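Who Gets the Thorns? Two Arms and a Flower Bench in Clostville
Final report, Work and Technology seminar
Misaki Takeda

1. Why flowers

I picked Clutitar because it was the only workplace in Clostville that answered my email. It makes artificial bouquets for hotels and dentists' waiting rooms, and last spring it put a pair of robot arms on one of its assembly benches. The staff call the pair Issa, singular, the way you might talk about a married couple you don't like very much. I spent 10 afternoons there in May and interviewed 8 people on the bunching line.

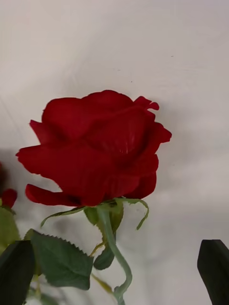
Bunching is the job of turning loose stems into something a hotel will pay for. It has no manual. New hires sit beside an older hand and get corrected until the correcting stops. What they learn is mostly where to hold. A red rose with its leaves on leaves very little bare stem to grab, and the jagged edge of a big leaf gets between the fingers and whatever they were aiming for. The bunchers solve this without looking. Asked how, one of them thought for a while and told me to ask somebody else.

2. What the arms took over

The plan, as the shift lead described it to me, was that Issa would gather the stems and people would do the tying and the checking. Gathering is the dull part, so I expected some gratitude. I got a little, from the two people with bad wrists.
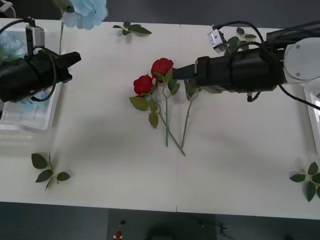 Did anyone lose their job?
Nobody had been let go by the time I finished, but two bunchers who retired were not replaced, and the others had noticed.

The bigger change was in the talking. Under the old setup, four people sat around one bench and the conversation ran from lunch to quitting time. With the arms in place, one person stands by and the rest have moved to the tying tables, where the radio is. Standing by is officially called "supervision." It pays the same as bunching, and several people said it was more tiring, mainly from having to look interested.
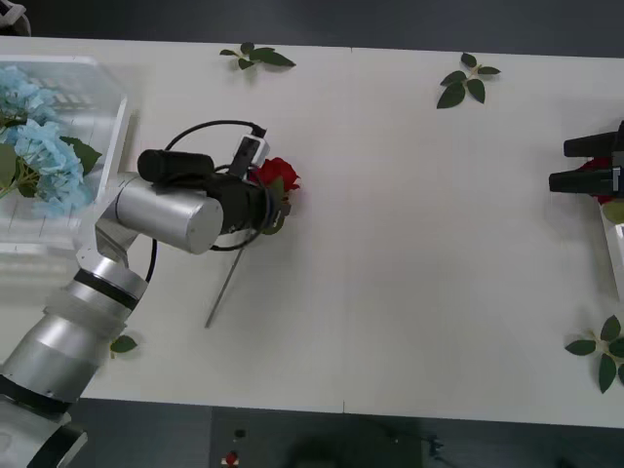 It also comes with paperwork. Each stoppage goes into a tracking program called Fastora, which offers a menu of causes. The menu was written before the arms came, so most stoppages are filed under "Other," and the monthly summary shows that the leading problem at Clutitar is Other. My suggestion that the bunchers write the new menu was received politely.

3. Who teaches whom

Management's word for the arms is "assistant." The bunchers' word is "trainee," and I think theirs is closer. They decide how the stems should be laid out, and they know which leaves cause trouble. None of this appears in their job descriptions. One woman said she had trained plenty of slow starters, but this was the first who couldn't bring donuts.

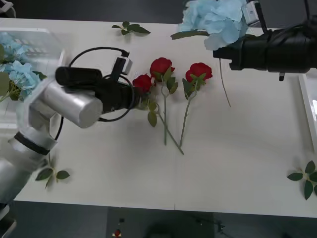

Figure 4. Issa at the bench, with three red roses on the table and a blue hydrangea in the right gripper.

4. Limits

I saw one bench at one company, always in the afternoon, when everyone is tired. I did not get to interview the owner, who rescheduled twice. I also never learned to bunch. My one attempt is still on the shift lead's desk, holding down invoices.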